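How to sort a basket of washing on a small floor

Posted February 10, 2021 by Tetteh Nutsugah

You don't need a utility room to sort clean washing properly. A patch of floor beside a wall will do, as long as it's been swept and you have something washable to put down on it. The method below is the one we use at home in Kunport. It suits small items best: children's things, dolls' clothes, socks, hats and anything else that goes missing in a bigger pile.

What you need

A wipeable mat or cloth
Two laundry baskets, one to sort from and one to sort into
A low wooden stand or rack with a flat base
A damp cloth

Setting up

Wipe the mat and let it dry before anything clean goes on it. A patterned one is fine, but check that you can still spot a white sock against it. Put the baskets on one side and the stand where you can reach it without getting up. Leave a clear space in front of you that's big enough to lay one garment flat.

Take one thing out at a time. Tipping the whole basket out looks quicker, but it creases everything and you end up picking the same items up twice.

Hold each item up by its thickest part, usually the waistband or a gathered seam, and let the rest drop. Then find the label.

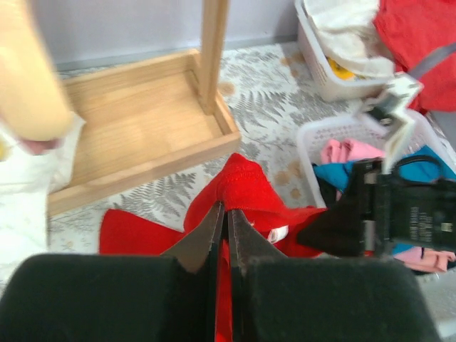 Red cloth with a small white label, beside the wooden tray.

Reading the label

If you can still read the label, check two things: whether the item can be tumble dried and whether it can be ironed. Anything that can't go in the dryer is kept apart from the start. If the print has faded, treat the item as delicate and dry it flat.

Strong reds deserve a bit of care. Keep a new red item away from whites until it has been through the wash a few times. I keep ours in a separate pile even when dry, so that it doesn't get swept up with the next white load.

Sorting the basket

Work from the top down. Make these piles on the mat:

1. Ready to fold
2. Still damp
3. Needs mending
4. Belongs to somebody else

Damp things come off the mat first and go on the stand or the airer. Don't fold anything with a damp cuff or seam, even if the rest feels dry. It will smell by the next morning and the things next to it will too.

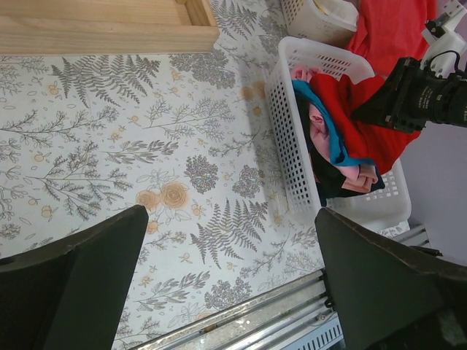 A basket with holes in the sides is better than a solid one for this, as air can get to the clothes if you're called away halfway through. Don't leave them overnight all the same. My neighbour Tin-yau Man uses a solid tub from Mansour and lines the bottom with an old towel, and that does the job if the clothes are fully dry.

Folding small knitted things

Lay the item flat with the front facing down. Smooth it from the middle outwards. Fold the sleeves in across the back, then bring the bottom edge up to the neck. For anything with a ruffle or gathered edge, leave the ruffle on the outside of the fold and don't press it down. Stack plain items underneath and frilly ones on top.

Pull sleeves and legs the right way out before you fold. Push your hand down the inside, take hold of the cuff and draw it back through.
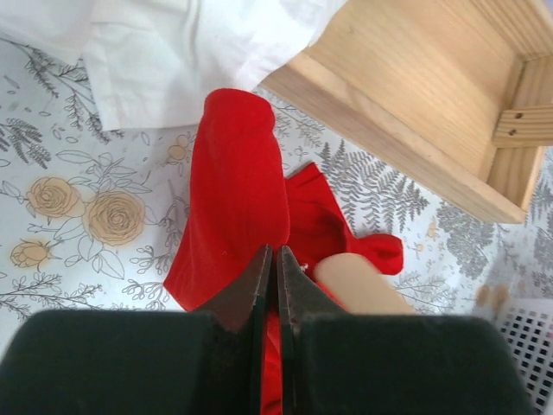 Can I fold knitwear straight from the airer?
Leave it on the mat for 5 minutes first, then feel the seams. If they're cool to the touch, it needs longer.

Putting away

Carry the folded piles in the second basket, heaviest at the bottom. Wipe the mat, roll it up with the pattern on the inside and stand it behind the door. Mending goes in a bag on the hook, and I try to empty that before December.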